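Pusport season 2 — did the recast work for you?

Forum: TV Talk > Drama > Pusport

marlow_tv
Finished the last episode of season 2 and I'm still not sold on the new lead. The first actor played the harbor inspector as a tired man who had stopped expecting good news. The new one plays him angry from the opening minute. I can live with a recast, but they rewrote the character at the same time and never mention it on screen. Did anyone else find this hard to get past?

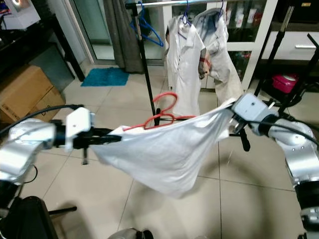 Re: Pusport season 2 — did the recast work for you?

kettlecorn60
It took me two episodes and then I stopped noticing. The old version had run out of road. He spent most of season 1 staring at water. The writing is better now and there are fewer flashbacks.

marlow_tv
I liked the staring at water.

dustyreels
I'm with marlow. The scene in April where he goes back to his sister's house only works if you believe he has known that kitchen all his life. I didn't believe it. He walked around like a guest.

My other complaint is the length. Season 1 episodes were 60 minutes and they used all of it. The new ones feel like they were cut down to fit something else, and you can tell where. The customs office story just stops.

kettlecorn60
The customs office story gets picked up in episode 6. His sister reads the letter out loud.

dustyreels
One line in a letter is not a story being picked up.

northpier
Has anyone here watched Dirkau? Same writers, from before they did this one. They changed a main actor there too, between the first and second seasons, and they handled it the same way: no comment, straight into the plot. I thought it was fine in that show, but it was an ensemble and you had other people to follow. Pusport is one man in nearly every scene.

I watched the new season over a few evenings while getting through a pile of housework, so maybe I missed some of the finer points.

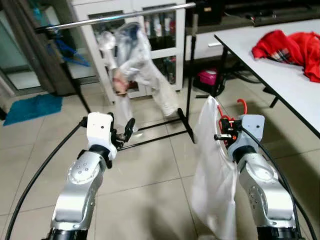 The thing that did stay with me was the music. They kept the same theme but slowed it down, and it made the new opening feel like a funeral. I don't know if that was the intention. With the first actor gone it was an odd choice.

marlow_tv
I noticed that too. I assumed it was a nod to him leaving.

kettlecorn60
Could be. The composer also did Ollero, and that whole score is slow. I wouldn't read too much into it.

arruda_fan
The old lead is in Arruda now and he's very good in it. It's a smaller part, he plays a retired judge who lives over a shoe shop. Start with the second episode if you're short on time, the first is mostly setup. I think he was right to go.

dustyreels
Starting a show on the second episode is terrible advice.

arruda_fan
There's a recap. You'd be fine.

northpier
Is Arruda subtitled or dubbed? I can't do dubbed.

arruda_fan
Subtitled where I am. There's a dub in the audio menu but it's off by default.

marlow_tv
I'll try it, from episode one. If Pusport gets a third season I'll probably watch that as well and complain in here again.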